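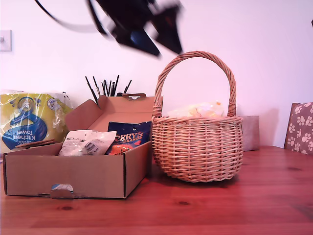
Selluvari Packing Hall, Young Visitors' Pages

How a robot learned to help us pack (and what I do all day now)

Hi! I pack gift baskets for a living. Yes, that's a real job, and yes, I do get asked if I eat the chocolate. I'm going to tell you about the robot, though, as that's what every class wants to hear about when they come to see us.

First, the old way. When I started at Selluvari, a packer stood at a table with a box of goodies on one side and a basket on the other. You took something out of the box, you put it in the basket, you took the next thing. A busy day in our hall was 200 baskets. By the end of it my shoulders felt like two bags of wet sand, and I'd go home and not want to lift a spoon.

Now a robot does a lot of that lifting. We call ours Berkeo. Berkeo is an arm with a gripper on the end, and a gripper is sort of a hand, except it doesn't have a palm or fingernails and it never gets sticky (mine are always sticky). In the picture the black gripper is up at the top, over the gap between the cardboard box and the round basket. It's blurry, the way your hand looks if you wave it in a photo.

So what's hard about moving a bag from a box to a basket? You could do it when you were two! Try this at home, though. Put an oven mitt on one hand, close your eyes, and ask somebody to hand you a bag of candy. Can you tell where the top is? Can you tell how hard to squeeze?

That's a bit like the trouble Berkeo has. A brick is easy for a robot, because a brick is always the same shape. A bag is a pest. Look at the two in the box. One is dark blue with orange pieces printed on it, standing up against the back, and the other is a crinkly white plastic one. Crinkly plastic lets light through and bends any way it likes, so it's tricky for a robot to work out where the edges are. And then the basket has that big tall handle arching right over it! You and I reach around a handle without thinking. A robot has to plan the whole trip.

How did it get better? Practice, and plenty of it. Our practice table is called Lirener (it's a silly name and I didn't choose it). In June we did 1,129 practice moves there. Some went fine. In some the bag slid out and landed on the floor, and once a bag ended up hanging off the basket handle like a coat on a hook. We kept notes on the bad ones too. By the time we stopped we had 2,236 moves written down, and Berkeo was dropping a lot less.

Now for the question I get from nearly every class: "Did the robot take your job?"

It's a good question and I was worried about it myself. What happened here is that my job changed. There were 15 of us packing before and there are 15 of us now, but we don't all stand at tables. Some of us check the baskets. Some of us fix things when a bag gets stuck. I tie the ribbons and I teach Berkeo new items, so when a new snack comes in, I'm the one who works out the best place to grab it. I had to go back to learning, with a notebook and everything, and I was grumpy about it for the first couple of weeks.

It doesn't go that way everywhere. In some workplaces a machine comes in and fewer people are needed, and that's hard for the people who have to look for other work. If your class talks about robots, talk about that part too. Ask who decides, and ask if the workers got a say. We had three long meetings before Berkeo was switched on, and one rule we asked for was a big red stop button that anyone can press, any time, without getting in trouble. I've pressed it twice. One of those was my elbow.

Things I like better now: my shoulders, mostly. Also I get to sit down. Things I miss: we used to sing more when we were all at the same long table.

Some words to know

Automation: getting a machine to do a job by itself, or part of a job.
Gripper: the part of a robot that holds on to things.
Honorato: our name for the computer program that tells Berkeo where to move next. You can't see it, it's all inside the computer.

If your class is coming to visit, please wear closed shoes and tie back long hair. Bring questions! And leave the oven mitts at home, we have a whole drawer of them for the bag game.

Page updated 24 Mar 2023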